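Entryway Catchalls: Gallery

Korkel Home Storage, small goods
Updated 3 Apr 2024

Most of what gets lost in a house gets lost within a few steps of the front door. Keys end up in coat pockets, on the kitchen counter, or under the mail. This page collects some of the pieces we like for the spot just inside the door, along with notes from people who have lived with them for a while.

The selection was put together by Mercy Shemweta and Emmanuel Lukumay. They favor pieces that stand on a table or shelf and need no drilling, as many of our readers rent. Wall-mounted rails have their own gallery.

A stand with a tray at the bottom is the type we get asked about most. The hooks take anything with a ring on it, and the tray takes the rest: coins, a watch, a folded receipt, lip balm. It also suits jewelry if you would like to keep it on a dresser instead. The footprint is small enough for a narrow console table.
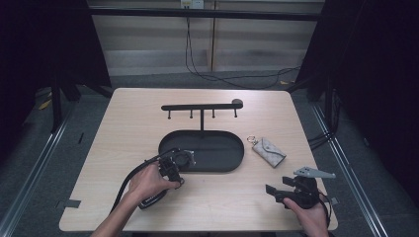 Black hook stand with oval tray, four hooks. Grey key pouch with ring at right.

Notes on the hook stand

Kolbrún Ketilsson keeps hers on a bench by the back door. She hangs one set of keys per hook and leaves the last hook free for guests or the neighbor's spare. She says heavy key rings should go near the middle — with everything hung at one end, a light stand may lean when you pull a set off in a hurry.

A pouch with its own ring can hang up with the keys still inside, or it can lie in the tray. Hanging is tidier. If the ring is small, check that it will pass over the tip of the hook before you buy a second pouch to match.

Black finishes show dust. Wipe the bar and the hooks with a dry cloth, then go around the rim of the tray, where grit from the keys collects. A damp cloth is fine for the tray if you dry it afterward. Do not use scouring powder on a matte surface. It leaves shiny patches that do not come out.

What to keep in the tray

Obadia Athumani's rule is that the tray gets emptied every 11 days. He picked the number because it never falls on the same chore day twice in a row. Coins go in a jar, receipts go in the recycling, and anything with no home goes back to the room it came from. His last clear-out produced 59 cents, a bicycle light and a library card.

Kiprono Rugemalira lines his tray with a piece of thin felt cut to size. It cuts down on the noise of keys being dropped late at night. To make one, set the tray on paper, trace around it, and cut just inside the line. Try the paper first and trim it until it lies flat, then use it as the pattern for the felt.

Placement

Put the stand on the side of the door where you already drop things. Leave room in front of it so you can reach the hooks without moving a lamp or a plant. If there are small children or a cat in the house, a higher shelf is a better choice than a hall table.

Next gallery: umbrella stands and boot trays. The Calloway bench page will be added in August.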